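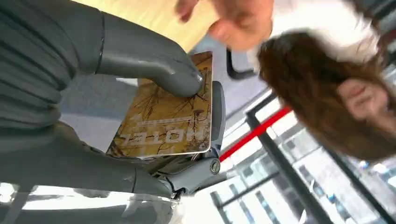

Book swap back on Saturday, more tables this time

The Shezi Street book swap is back this Saturday, doors at 10, and organizers say bring a bag. Maybe two. The January swap cleared most of the fiction by lunch and left a pile of travel guides nobody wanted, so the rules have changed a little.

First the basics. Upstairs room at the Dreltis building, same as last time. Free to get in. Bring a book, take a book. No book to bring? Pay 2 dollars at the door and take one anyway. Children's books are free, no swap needed.

Siyabonga Mtshali, who runs the sorting, said 239 books came in for January, mostly paperbacks, and that does not include the boxes left on the stairs after closing. Please don't do that again. The boxes got rained on when someone moved them outside and a good set of sea stories went in the trash.

"We want the books people liked," Mtshali said. "If you couldn't finish it, fine, somebody else might. If the dog got to it, no."

New this time is a table for illustrated covers, picture books for grown-ups, card decks, odd small formats, anything people pick up for the look of it first. Annatjie Pretorius asked for it after January, when she found the smaller books kept sliding down behind the big hardbacks. She'll be at that table all morning and will talk covers with anyone who stops. Trees, trains, hotels, lighthouses, she likes them all. Bare branches especially, she says, it's a winter thing.

Hotel stories get a shelf of thier own too. Enough readers asked. Mysteries set in hotels, ghost stories set in hotels, memoirs by people who worked the night desk. Gerrit Mabuza is putting in a dozen from his own house and wants it known he is not taking them back.

What they will take: novels, short stories, poetry, cookbooks, art books, comics, kids' books, puzzle books if the puzzles aren't filled in. Spanish, Vietnamese and Korean titles very welcome, the shelf was thin last time. Diễm Diệp and Ro-un Lim are sorting those and can help if you're looking for something to learn with.

What they won't: encyclopedias, old computer manuals, magazines, anything damp. Textbooks only if they're recent. Check the inside cover for names and phone numbers before you drop a book off. Check for money, too. Mtshali found an uncashed check in a cookbook in January, it went back to its owner.

Drop-off is Friday evening from 5 to 7 or Saturday before 10. After 10 you can still bring books but carry them in yourself and put them on the right table, signs are up. Limit is 60 books a household. Call ahead if you're clearing out a whole house.

Parking is tight. The lot behind Kodier Hardware is open to swappers until 1, after that it's customers only and they do ticket. Bus stops at the corner. There is an elevator, use the side door and ring.

Coffee and rolls from Trorkine bakery, cash only, until they run out. Last time that was 11:15. Keep drinks off the book tables please.

Money from the door goes toward new shelving for the reading room upstairs. The goal is 3000 dollars and they're almost halfway. Anyone with solid shelves to give away should talk to Mabuza, who has a truck and will come look.

Leftovers get boxed at 2 and go to the laundromat shelf and the clinic waiting room. Help with boxing wanted, half an hour, bring gloves if your hands dry out from the cardboard. Next swap is planned for spring, date not set yet.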